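Report on Our Visit to the Farkberg Open Day
Gülizar Bayram
30 Aug 2025

Our group went to the open day at Farkberg to see robots handle kitchen work. Trilok Gautam ran the demonstration and took questions for the second half. The task was table clearing. Plates go in the gray rack, leftovers go in the black tray, and the red tray should end up with no dishes on it.
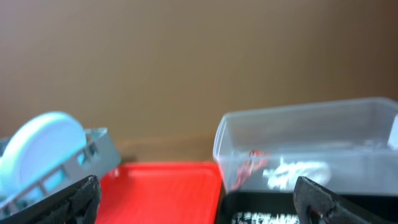 What we saw

The setup has two arms, each with a two-finger gripper. Trilok told us the team had recorded 200 runs of the task since December. Each gripper has its own small camera, so the software gets a close view of whatever is near the fingers. Small, scattered food is a good test for that view.

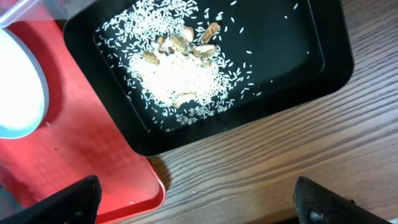 Rice and nut-like pieces on the black tray, next to the red tray.

I asked which items were hardest. Trilok said chopsticks, as they are thin and roll when a finger touches them. Bowls are easier if the gripper comes down over the rim.
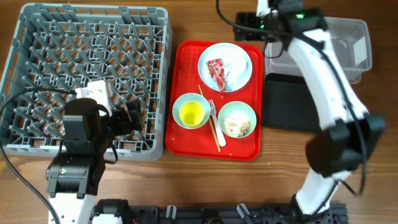 He also said that moving the rack by even 2 inches used to spoil a run, and that they now change its position on purpose between recordings. Our class project uses a single Jamar arm with one fixed camera, so we can try moving our bins the same way. I would like to test 5 positions first and compare the results.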